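Spray bottle loses prime overnight, sprays fine again after 20 pumps
Status: Solved (by poster) -- Category: Sprayers and small pumps
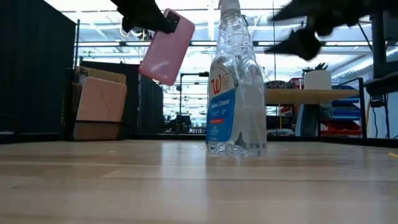

Clear spray bottle on the work table. 

Original post

Hi all! I've been reading this board for a couple of months and finally have a problem worth writing up. I mix my own leaf rinse for the houseplants (water and a tiny bit of soap) and I keep it in a Skorimlow trigger bottle, the tall one with the gray head. I love this bottle. The mist is so fine it hangs in the air for a second before it lands, and the ferns look fantastic afterward.

The trouble: every morning the first pulls give me nothing. No drip, no spit, just a soft click and air. I counted yesterday and it took 20 pulls before anything came out. Once it gets going it works perfectly for the rest of the session, and if I come back within an hour it fires on the first pull. Leave it overnight and I'm back to 20.

What I have tried so far:

Rinsed the head under warm water. No change.
Took the nozzle cap off and poked the hole with a sewing pin. No clog that I could find.
Tightened the collar as far as it would go. No change, and now it's hard to get off, ha.
Filled the bottle all the way to the shoulder. Slightly better! Maybe 15 pulls. This made me think it was something about the height of the water.

Any ideas? I'd really like to keep this head going, the mist is so much nicer than the cheap ones.

Reply from support desk

Thanks for the careful notes, they help a lot. What you're describing is loss of prime. Liquid that should stay up in the tube is draining back into the bottle while it sits. There are only a few places that can happen, so let's go through them in order.

1. Dip tube seat. Pull the head out and tug gently on the tube. It should resist. If it slides out with no effort, air is getting in at the top.
2. Dip tube itself. Look for a split in the top half inch. They crack right where they enter the head.
3. Lower check valve. A small ball or flap just above the tube. A hair, a bit of grit or dried soap will hold it open a crack, enough to drain overnight but not enough to stop it pumping.

A quick test for 3: prime the bottle, lift the head out and hold it up with the tube hanging over a cup. If it drips steadily, the check valve is leaking.

Please also tell us what soap you are using and whether your water is hard.

Original poster, same evening

Ooh, good test. Results:

Tube tug: solid. I had to twist to get it out.
Tube: no splits. I bent it under the kitchen light and checked both ends.
Drip test: drips! One drop every 2 seconds or so at first, then it speeds up, then the tube is empty.

So it's the valve, right? The soap is Canamine, the unscented liquid. Water here is very hard, we get white crust on the kettle and everything else.

Reply from support desk

Sounds like the valve, yes. Hard water and soap together make a waxy film, and it loves to settle on small moving parts. Try this before buying anything:

Mix equal parts white vinegar and warm water in a cup. Put the tube end in, pump until it comes out of the nozzle, and leave the whole thing standing in the cup for 75 minutes. Then pump through plain water until the vinegar smell is gone. Don't use boiling water, the ball seat can warp.

If it still drips after that, repeat once. If it drips after the second soak, the seat is probably worn and the head needs replacing. Heads from Fadik share the same thread, if you can't find the original.

Original poster, next morning

First soak done last night. This morning: 9 pulls! Down from 20! Little white flakes came out during the rinse, which was gross and also extremely satisfying. Doing the second soak now.

Comment from another member

Following this one. I have the same head and just assumed they were all like that. One thing I do is store mine with the nozzle turned to OFF. It seems to help a bit, though I never counted.

Original poster, the morning after

IT WORKS. Two pulls and I had full mist. I repeated the drip test and got one drop, then nothing for as long as I stood there. I'm so happy with this, I went around and misted everything in the house, including a fern that didn't need it.

For anyone who finds this later, my full fix:

Two vinegar soaks, 75 minutes each, with a good rinse between.
Switched to distilled water for the mix. The jug from Kettani is cheap and lasts me ages.
Cut the soap in half. The leaves look the same.
Nozzle to OFF at night, thanks to the comment above.

I know I changed several things at once, so I can't say which of the last three matters. The soaks clearly did most of it -- the 9 pull morning was before I changed anything else.

Reply from support desk

Great result, and thank you for reporting the in-between number. Marking this as solved. Do one soak every few months even with distilled water, and reopen the ticket if the pull count starts climbing.

Original poster

Will do! Quick extra question, can I soak the nozzle cap in the same cup or does the little foam disc mind the vinegar?

Reply from support desk

Same cup is fine. Take the disc out first and rinse it under the tap.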